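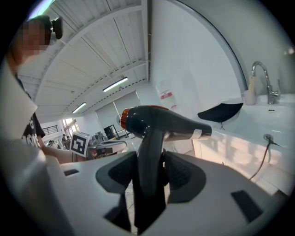

Rosaire Gill told me straight away that I was asking the wrong thing. I'd come to Mundbridge wanting to know which gripper was strongest, and Gill wanted to talk about finger pads.

"Strength is the easy part," Gill said. "Anybody can squeeze. Ask me what happens when the weight is all up top and the handle is skinny."

So I asked! A hair dryer, apparently, is a mean little test. You hold it by the handle, the heavy end wants to tip, and a pad that's too slick lets the whole thing roll. The team has been comparing 2 hand-held grippers, the Cateck and one they built themselves and named Bashir (I never did get the story behind that). Each pair of pads gets 40 grabs per object, and the log was up to 3,589 grabs the morning I visited.

"The Cateck closes quicker," Gill said. "I like it for cups. With a handle I keep reaching for the Bashir, and my wrist is less sore by lunch, too."

I tried both, and I'm with Gill on the wrist thing. The Cateck trigger is stiff for my hand, and I was shaking mine out after six tries.

What about the camera? Gill made a face. The wide lens gives them plenty of room around the object, but the pads still hide the part they care about most, right where the handle meets the fingers. They've moved the mount twice and are still arguing over the angle.

"Softer pads next," Gill said. "The samples are coming from Seltville, and I've already promised everybody we'll start with the dryer."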